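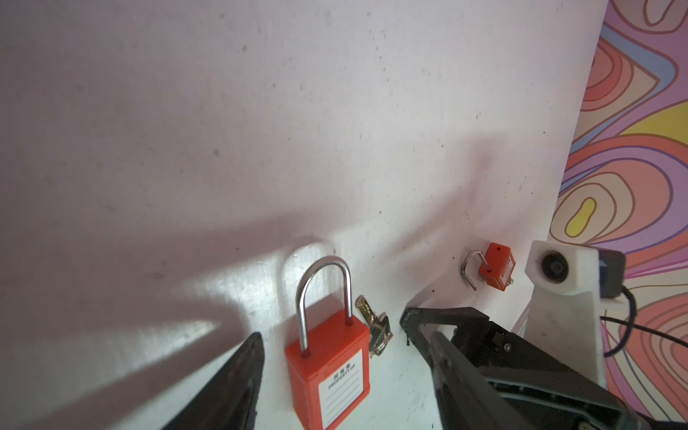
**saltbush_zane** wrote:

How many demos did everyone need before their policy stopped fumbling small metal things? I'm doing a lockout task on our bench arm, wrist camera plus one more view, teleoperated by me and whoever I can bribe with coffee. The idea is that it picks up the key, then goes for whichever padlock it's told to. With the big orange one standing up and the little one lying open on its side further back, the key ends up as the smallest and shiniest thing on the table, and that's where it all goes wrong. The white tabletop doesn't help, because the silver on the key washes out whenever the light shifts.

I've got 1532 episodes recorded. The first 1000 were with the key in more or less the same spot (I know, I know), the rest are spread out a bit. The policy trained on the lot reaches beautifully and then closes its fingers on air just beside the key. Over and over. It's maddening to watch!

Do I keep recording or is something else off?

– Zane

---

**tarmo_k** wrote:

Don't record another thing until you've looked at what you have. If two thirds of your data has the key in one spot, the model has learned the spot. I'd pull 200 of those at most and retrain on the balanced set before you spend another weekend on the leader arm.

Also, who's driving? We had three operators on the Joketti bench and each of them had a different way of coming at a flat object. One slid it to the edge, one pinched straight down, one sort of rolled it up on a fingertip. The policy averaged the three and did none of them.

---

**hamada_bench** wrote:

Going to disagree with Tarmo on throwing data out. I've kept my repetitive episodes every time and just sampled them less often in training. Same effect, and you can change your mind on Monday. Deleting is for bad episodes – dropped frames, operator sneezed, that sort of thing.

Agree completely about the operators though. Write down one grasp and make everyone use it.

Zane, when you say the key moves in the later ones, does it rotate as well? A key lying diagonally, teeth pointing away from you, is a very different pick from one lying square across the fingers. I'd want the full circle covered.

---

**saltbush_zane** wrote:

Ah. Mostly shifted, not rotated much. It's nearly always on a diagonal because that's how it lands when I drop it with my right hand. Hadn't clicked until you asked, Toshio.

Operators are me, Tolera and Sarmīte. I pinch across the bow. Tolera swears by the shank. I haven't dared ask Sarmīte.

---

**tolera.a** wrote:

I do swear by the shank and I'll keep swearing by it. The bow is the wide part, sure, but you need the key pointing the right way once it's up, and if you hold it by the bow with fingers that pointy it pivots. Then you've got a lovely grasp and a useless key.

---

**saltbush_zane** wrote:

It only pivots when you yank it, mate.

---

**sarmite_r** wrote:

Found the thread. Bow, for the record, except when the key is close to the big lock and there's no room for the second finger, and then I nudge it clear first. So that's a third style, sorry.

What bothers me more is the backdrop. We put that swirly pink and purple sheet up in November and everything before then has a plain wall behind it. Wouldn't that matter, if all the varied placements are also the ones with the pattern?

---

**tarmo_k** wrote:

Yes, it would! That's your real problem, or half of it. The model can tell from the wall which sort of episode it's in. Plain wall, go to the usual spot. Record some fixed-ish placements with the sheet up and some varied ones with it down, so the two stop going together.

---

**hamada_bench** wrote:

Or swap sheets every so often. On the Mistance job we had four prints on bulldog clips and changed them at morning tea. Cheap as chips.

I still reckon you keep the old stuff, Tarmo.

---

**tarmo_k** wrote:

Keep it on a drive somewhere, then. Just keep it out of my training run.

---

**saltbush_zane** wrote:

Righto, quick update. I went with Toshio's sampling (sorry Tarmo, I couldn't face binning that many hours) and we recorded 57 new ones last night, all shank grasps, key spun to a new angle each time, sheet up for half and down for half. Tolera is being unbearable about the shank thing.

Retrained overnight. It picked the key up in 11 out of 20 tries this morning, where before it was two. Misses are nearly all when the key's right up against the big padlock, so Sarmīte's nudge might have to come back as its own little task. Has anyone trained a nudge separately, or do you just leave it in the same demo and label it?

---

**sarmite_r** wrote:

Same demo, I'd say, but pause a moment between the nudge and the pick so you can split them later if you need to. I can do a batch on Thursday if the arm's free after lunch.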